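Chapter 15
Where Surfaces Meet

After reading this chapter, you should be able to name the main types of interior joint, choose a trim for an inside corner, and explain how texture and sheen change the look of a color.

Most of this book so far has dealt with surfaces one at a time. We have covered plaster, paint, tile, stone and sheet goods, and how each is prepared and finished. A room, however, is made of surfaces that touch. The wall meets the floor, one wall meets another, and the counter meets the wall behind it. Much of the work on a job goes into these lines, and most callbacks start there.

Walls and floors move. Wood swells in damp weather and shrinks when the heating comes on. Concrete shrinks as it cures. A joint that is packed tight on the day of installation may crack or buckle within a season. For this reason, installers leave a gap and cover it.

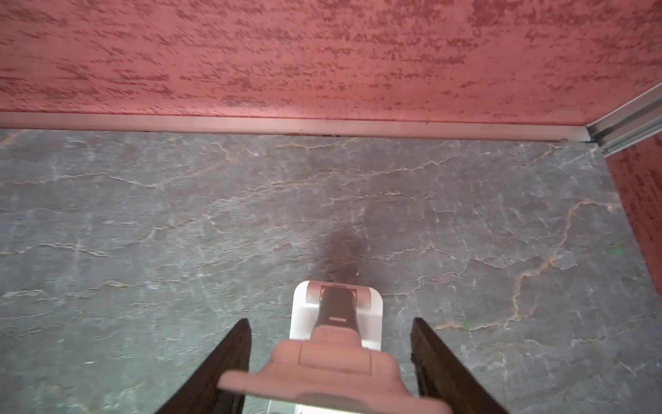
The size of the gap depends on the material and on the length of the run. Stone and porcelain need very little. Solid wood needs the most, and a wide room needs more than a narrow one. Follow the maker's instructions where they exist. Keep the gap clean before the trim goes on, because grit in the joint can hold the two surfaces apart or scratch them when they shift.

Inside corners

Two textured walls rarely meet in a clean line. The trowel or roller cannot reach fully into the corner, so the texture is thinner there, or it builds up in lumps. A finisher can work the corner by hand with a small brush, or cover it with trim.

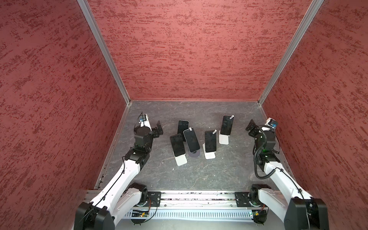

Corner trim may be wood, plastic or metal, and it is usually chosen to match the other trim in the space. It can blend into the wall or stand out from it. Silver aluminum posts against rough red walls plainly stand out, and the two back corners become part of the design. A painted wood strip in the same red would draw the eye much less. Neither choice is wrong, but the client should see a sample of each before the order is placed.

Measure every corner at the top, middle and bottom. Few are square. If the trim is rigid, the wall has to be corrected first. 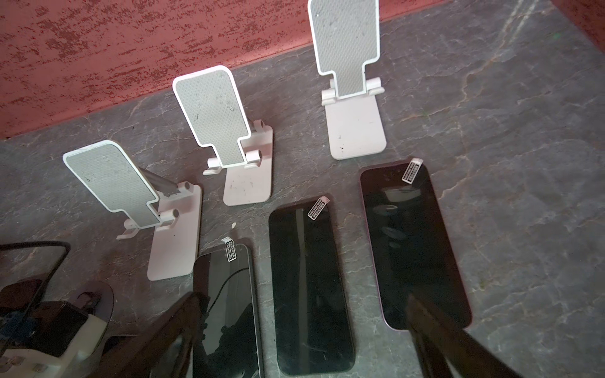

Pattern, texture and sheen

A color chip shows a color on a small, flat piece of card. On a rough wall, each bump casts a shadow, and the same color looks darker. Under a lamp placed close to the wall, the effect is stronger.

Sheen works in the opposite way. A glossy surface sends light back in one direction, so it picks up windows and lamps as bright spots and can look almost black between them.

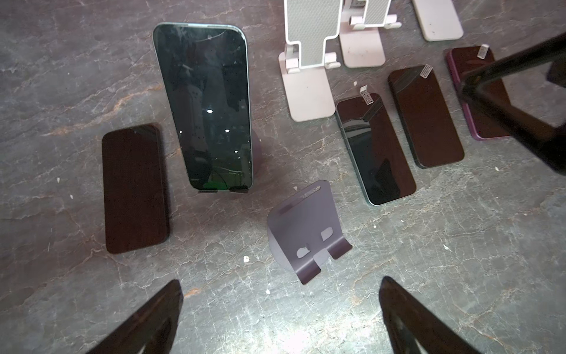
Matte surfaces scatter the light and hide small faults. This is why ceilings are usually painted flat, while doors and trim, which are handled and wiped, are given a harder and shinier coat.

Key terms: expansion gap, baseboard, inside corner, stipple, sheen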